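# La cámara de muñeca merece más presupuesto que la pinza

Septiembre de 2020. Notas tras comparar dos pinzas paralelas, Nedeck y Juška, con el mismo brazo y el controlador Skisent.

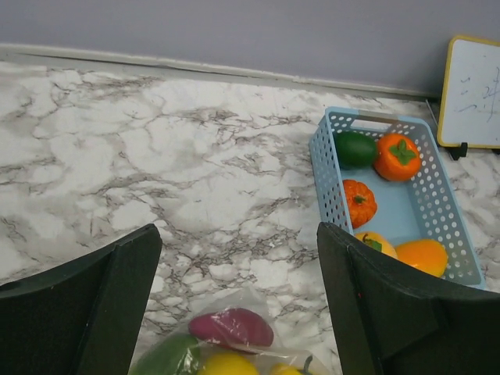

## Lo que medimos y lo que no

En Kiravgate hicimos 729 intentos de agarre con fruta y verdura de juguete. El protocolo pedía sacar una pieza de una bolsa de plástico transparente y dejarla en una cesta azul claro, sobre una encimera blanca veteada. Lo habitual en estas comparativas es publicar fuerza máxima, carrera y tiempo de cierre. Son datos fáciles de obtener y explican poco.

La diferencia entre las dos pinzas, con dedos equivalentes, fue de 4 puntos porcentuales. Al cambiar la posición de la cámara sin tocar la pinza, la diferencia subió a 33. Mi opinión es que la mayoría de los laboratorios pequeños compra en el orden equivocado: primero la pinza, después el brazo y, con lo que sobra, la cámara.

## La oclusión es un parámetro de diseño

Con la cámara en la muñeca, los dedos abiertos ocupan las dos esquinas inferiores de la imagen. En la cesta, el dedo derecho tapa parte de un pimiento naranja y deja a la vista solo la zona superior de otra pieza amarillo anaranjada. Un detector entrenado con objetos completos falla ahí, y el fallo se anota como error de agarre. Ningún catálogo de pinzas que yo haya consultado indica qué fracción del campo visual ocupan los dedos — y debería figurar junto a la carrera.

El plástico transparente agrava el problema. Los reflejos de la bolsa generan bordes que compiten con los de los objetos, y las vetas de la encimera tampoco ayudan. Hay quien propone un fondo liso y mate. Sirve para depurar el controlador, pero infla los resultados.

## Objeciones

Se me dirá que una segunda cámara fija resuelve la oclusión. La resuelve en parte, a cambio de otra calibración extrínseca. En marzo perdimos siete días por un soporte mal apretado. Prefiero una sola cámara bien colocada, con dedos más estrechos en la punta, antes que dos flujos que hay que sincronizar.

Para la próxima ronda mantendremos la pinza Nedeck, por disponibilidad de recambios, y solo variaremos el ángulo del soporte.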